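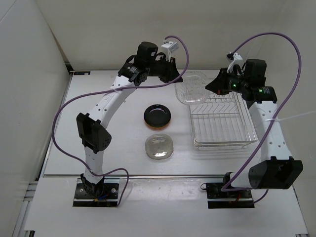

Best way to store a mixed lot of tableware in a small flat?

Asked by Ratih Purba in Kitchen & Home
173 views — 2 answers

Moved in February, kitchen has one decent cupboard and a wobbly shelf over the sink. Have ended up with bits from three different sets (mine, my sister's, some from a charity shop) and none of it stacks properly. Plates slide about, bowls are all slightly different widths so the pile leans. Had one go over last week, chipped two.

Cupboard is 4 shelves but the gaps are fixed, cant move them. Don't want to drill, it's rented. Is it worth buying racks or should I just get rid of half? Budget is 15 quid ish, could stretch a bit.

Answer from Jurić
Accepted by asker

Get everything out on a table first, all of it, in the middle where you can see it. Sounds daft but you can't sort it in the cupboard. Then put like with like — by size, forget which set it came from.

Plates: biggest at the bottom, no more than 11 in a pile or you'll never get the bottom one out. Sheet of kitchen roll between the ones that slide. Works fine, costs nothing.

Bowls: the leaning is from putting wide ones on narrow ones. Make two short piles. If a bowl fits neither pile it goes on the shelf with fruit in, or it goes.

For the fixed gaps you want one of those free-standing wire shelves that sit inside the cupboard, legs either side. I've got a Trevo one, had it years, bit rusty on the feet. Measure the depth of the cupboard BEFORE you buy, door hinge takes up more than you think. I sent one back becuase of that.

Wouldn't put anything heavy over the sink if it wobbles. Mugs at most.

Answer from Wota

just chuck the chipped ones. we had the same problem and bought a plain white set in the sales, never looked back. upright plate rack is good too if you have the worktop space — we dont

Comments

Ratih Purba: Thanks both. Did the table thing this morning, turns out I own a lot of side plates and hardly any dinner plates?? Side plates going back to my sister. Wire shelf ordered, will measure properly this time, well, I measured after ordering but it should fit.

Ernness: check the legs have rubber ends, mine scratched the

Ernness: sorry, hit post. Scratched the cupboard floor. Bit of old lino under it sorted it out.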